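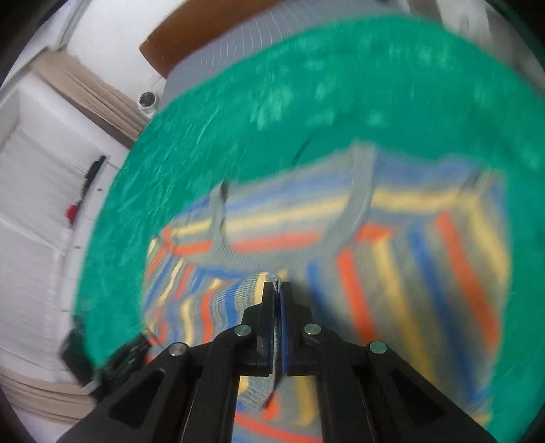 Gripping knitwear near the neckband.

Welcome back, everybody, and please keep this sheet in your Tisora binder, as we'll come back to it in December when you write your own grip rules. Knits are lovely to practice on (and maddening, I know!), because a stripe shows you right away when the cloth has been pulled crooked. 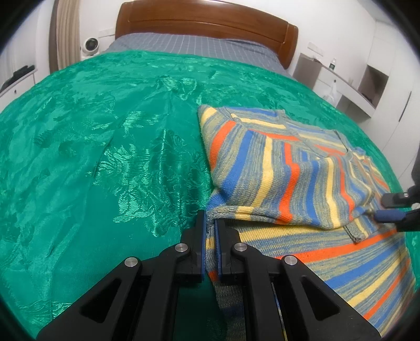

Unit 8: Good Practice for Two-Gripper Work

With two grippers on one garment, bring the second one in gently and let the first one stay put until both have hold. Take a gathered edge between the pads, close only as far as you need to, and please don't tug on ribbing. If the cloth starts to stretch, open up and begin again; a slow fold is perfectly fine by the Drarkeck rules, and a stretched collar will have to be logged.

For next time, read page 17 of the Stellereck guide and bring two questions with you.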